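Snack Pack Project - progress report to the Lemieux Fund, January

The grant pays for snack packs handed out at the Drerby and Otholm after-school sites. Packing moved to the larger room at Mimton this period, where we have proper tables and shelves for storage boxes. The target was 100 packs. We finished 129.

Each pack is filled from mixed stock, so sorting takes longer than packing. Chocolate bars, small candies and packaged baked goods all come in together and have to be portioned out.

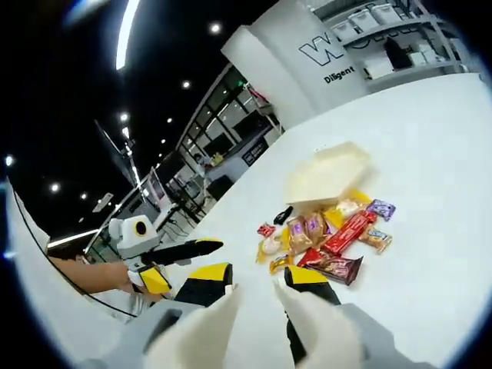

Photo: Wing-yan Hung

Kamlesh Sandhu wrote the contents list we now work from. It sets one baked item, one bar and a few small candies per pack. Before that, packs varied too much and Otholm complained - fairly. Touran Babaei checks date labels before anything goes on the table. We threw out 62 items in the first check and far fewer in the second.

Containers are still open. We have used lidded boxes and shallow trays. Trays are quicker to fill but do not stack for the van.

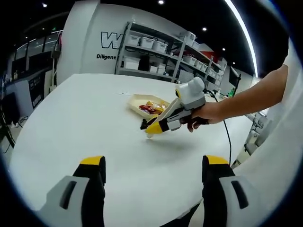

Will the remaining stock last until the next delivery?
At the current rate there is enough for both sites, with a small reserve of wrapped bars. Baked goods will run out first.

Spending is within budget. Asnakech Fikre will send the receipts separately.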